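Fill power and the cold room

The technical manager at Stavmont has tested insulated clothing since April of last year, first at Bråten and now in the firm's own cold room. Her view is that buyers read the wrong number.

"Fill power is volume per unit of mass," she said. "A 710 down lofts well, but it says nothing of how much down is in the jacket. You need the fill weight as well."

Stavmont conditions each sample for 3 days before measuring. Loft is read at 4 points, and the lowest reading is the one reported. She does not use the mean. "People get cold at the thinnest place."

On washing she was brief. Detergent residue makes clusters stick together, so the firm rinses twice and dries on low heat. One test jacket, the Grurero, weighed 571 grams before its first wash - she would not give the later figure until the series is finished.

Storage, she said, is simpler. Down should be kept uncompressed, in a dry room, and out of its stuff sack. 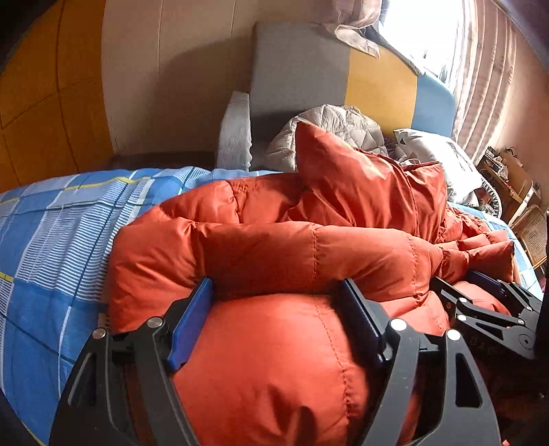
An orange-red down jacket, laid out on a bed.

Results for synthetic fills will follow.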